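**Two arms and one laundry basket, a thread**

1/
Good evening from the shared workshop. Some of you asked how the laundry build is going, so I write it down here in small pieces. English is my second language, please be patient with me.

2/
For new readers: I am building a pair of small robot arms which should learn to handle clothes. The project has the name Skevwood. The name has no meaning, I only wanted something that gives zero results in a search.

3/
The base is black aluminum extrusion with a white panel between the rails. My first base was a kitchen board with clamps. It moved a little every time an arm stopped fast, and after one evening all my positions were wrong. Please do not do this.

4/
The extrusion is from Climden. They cut to length, but they do not remove the sharp edges. Buy a file in the same order. I paid the shipping two times.

5/
T-shirts were the first cloth I tried, and I believed they were the difficult case. Then I tried jeans. Jeans are heavy, the waistband is thick, and the middle always wants to go down to the table.

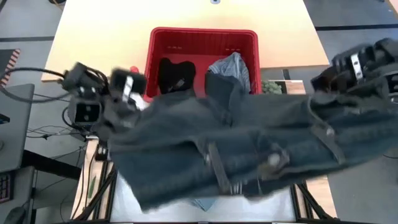 6/
The weight is a problem for the wrist joints most of all. If both arms pull a little too much, the cloth is tight and the servos become warm. If they pull too little, the jeans hang in a big curve and the hem touches everything.

7/
So I now limit the pulling force in software. It took 14 evenings to find a limit which is good for denim and not bad for a thin shirt. I am still not fully happy with the shirt side.

8/
A question I receive often: "Why don't you put rubber on the fingers?" I did. I tried 3 kinds. The soft one from Uster holds very well, but then it does not want to let go, and the sleeve comes back up together with the gripper. The hard one slides on denim. I stay with the middle one for now.

9/
Cables. I must speak about cables. Each arm has a bundle going out to the side, and in July one bundle caught on the corner of the frame and pulled a plug half out. The arm did not stop. It only became strange. I searched for the mistake in my code until midnight.

10/
My advice: leave a long loop, fix it at the base, and move the arm by hand to every far corner before you switch on the power. I have this written on paper now, in big letters.

11/
The next difficulty is the pile. When a garment is spread out, you can choose a corner. When it is a pile, there is no corner to see, and the two grippers must work very close together without hitting each other.

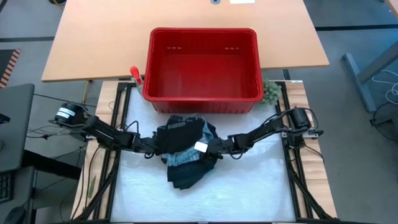

*Both grippers at the dark pile, basket at the far end.*

12/
For this I added a simple rule. When the distance between the fingers is smaller than my limit, one arm waits and the other may move. It is slow. A person watching becomes bored quickly. But my repair costs became much smaller after this rule.

13/
I also made the arms slower in general. For a first test of any new motion I use a quarter of the normal speed, with my hand near the power switch. Many people online show only the fast video. I think it gives a wrong picture to beginners.

14/
Dark clothes are more difficult for the cameras than light ones. Black on black, with a fold between, looks like one flat thing. I moved my desk lamp more to the side so that the folds make a shadow. This helped more than the new settings I had been playing with.

15/
About the software: the gripper part is a fork of a small open project called Chettiar. I changed the timing and the way it reads the motor current. I will publish my changes when the comments are in English, because at the moment half of them are not.

16/
My goal for this stage is 100 attempts with mixed clothes and a written note for each one, also for the bad ones. I write down the kind of cloth, the place of the first grip, and what went wrong. A notebook is enough for this, you don't need a special program.

17/
Things still on my list: a better holder for the wrist camera, a shorter screw for the left finger (the present one scratches the panel), and folding. Real folding, with the edges together. For now I will be glad with "flat, more or less."

18/
If somebody here has experience with gripping the waistband from the inside, please write to me. I have an idea for a thinner fingertip but I am afraid it will bend. I read all the replies, only I answer slowly.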